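Where Does Your Recycling Go?

Every week, a truck stops outside homes in Pliltport and picks up the recycling. The bin goes up, the lid flops open, and everything slides into the back. Then the truck drives away. Most people never see what happens next.

This page follows the things in that bin from the curb to the place where they are turned into something new. It was written for readers in grades three to six.

What is recycling?

Recycling means taking a material that has been used once and making it into something else. An old newspaper can become an egg carton. A soda can can become another soda can. A glass jar can be melted and shaped into a bottle.

The material stays the same. The shape changes.

Not everything can be recycled. A material has to be easy enough to collect, clean and break down. There also has to be a factory that wants to buy it. If no factory wants it, it has to go somewhere else, and that is usually a landfill.

Step 1: The truck

The recycling truck in Pliltport stops at 172 homes on its shortest route. The driver works a lever inside the cab, and a metal arm on the side of the truck picks up each bin and tips it.

Inside the truck is a heavy plate that pushes everything toward the back. It squeezes the load so that more will fit. It does not squeeze as hard as the plate in a garbage truck. If it did, glass would break into tiny pieces and get stuck in the paper.

Step 2: The tipping floor

The truck drives to the Waltton Sorting Center. First it rolls onto a scale built into the road. The scale weighs the truck when it is full and again when it is empty. The difference between the two numbers is the weight of the recycling.

Next the truck backs into a big building and dumps its load on a concrete floor. Workers call this the tipping floor. A loader with a wide bucket scoops up the pile and drops it onto a moving belt.

Step 3: Sorting by hand

The belt carries everything past a line of workers. They wear thick gloves, safety glasses, hard hats and ear protection. Their job is to pull out things that should not be there.

Fernanda Ramalho has worked on this line for six years. She has pulled out garden hoses, bowling balls, frying pans and a wedding dress.

"Hoses are the worst," she says. "They wrap around the machines. Then we have to shut the line down and cut them off."

Plastic bags do the same thing. That is why the rules say to keep bags out of the bin, even when the bag itself is made of plastic. Many grocery stores have a separate box for them near the door.

Step 4: Sorting by machine

After the workers have checked the belt, machines take over. Each one uses a different fact about the materials.

Spinning discs sort by shape. Big flat pieces of cardboard ride over the top of the discs. Smaller things fall down between them.

Magnets sort steel. A steel soup can sticks to a magnet, so a strong magnet above the belt can lift it right off.

Aluminum does not stick to a magnet. For aluminum, the center uses a machine called an eddy current separator. It has a set of magnets that spin very fast. The spinning makes electricity swirl inside the can, and that gives the can a push. The can jumps off the end of the belt and lands in its own bin.

Light sorts plastic. There are several kinds of plastic, and each kind bounces light back in its own way. A sensor reads the light, and a puff of air blows the bottle into the right chute.

Step 5: The baler

Now the materials are in separate piles. A machine called a baler presses each pile into a block and ties it with wire. The block is called a bale. One bale of cardboard at Waltton weighs more than a grand piano.

Forklifts stack the bales by the loading dock. Last December the center shipped out 3,408 of them. Some went to a paper mill in Jekum. Others went to a metal plant in Kaijage.

Step 6: Making something new

At the paper mill, cardboard goes into a giant tub of water called a pulper. It works like a blender. The cardboard turns into a gray mush called pulp. Screens catch staples and tape. Then the pulp is spread out thin, pressed, and dried on hot rollers.

Paper cannot be recycled forever. It is made of tiny threads called fibers, and the fibers get shorter each time. After several trips they are too short to hold together. Metal and glass do not have this problem. They can be melted again and again.

What about things that still work?

Some things should never go in the bin, because another person could use them just as they are. Using something again without breaking it down is called reuse. Reuse takes less energy than recycling. There is no truckload to sort and nothing to melt.

Clothes, books, toys, belts, watch straps and beads are all good things to reuse. Small items like these also cause trouble at a sorting center. They fall through the gaps in the machines and end up mixed with the broken glass.

You can keep a cardboard box at home for small things to pass on. When it has enough in it, ask an adult to help you take it to a thrift store or a swap table.
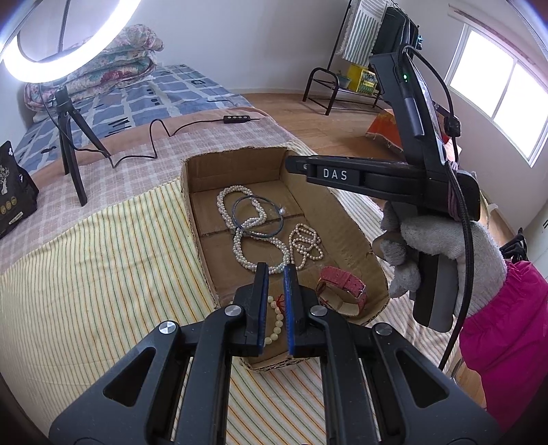
What goes in the bin?

Rules are different from town to town. These are the rules in Pliltport:

Yes: cardboard, newspaper, junk mail, steel cans, aluminum cans, glass bottles and jars, plastic bottles and tubs.

No: plastic bags, hoses, batteries, diapers, food, clothes, light bulbs, foam cups.

Batteries need special care. They can start a fire if they are crushed. Take them to the front desk at the Waltton center, where there is a metal drum for them.

How to get things ready

Empty every bottle and can.
Give jars a quick rinse. They do not have to be perfectly clean.
Flatten your boxes.
Leave the labels on.
Put everything in loose, with no bag.

A pizza box with a little grease is fine in Pliltport. If there is cheese stuck to it, tear off that part and throw it away.

Words to know

Bale: a large block of pressed material tied with wire.
Fiber: a tiny thread. Paper is made of many fibers.
Landfill: a place where trash is buried in layers.
Pulp: wet, mashed-up paper.
Reuse: to use something again as it is.

Visiting the center

School groups can tour the Waltton Sorting Center. The tour lasts 75 minutes, and there is room for 52 students at a time. Everyone must wear closed shoes. Hard hats and vests are provided. Teachers can ask for Celeste Gouveia in the education office to set up a visit.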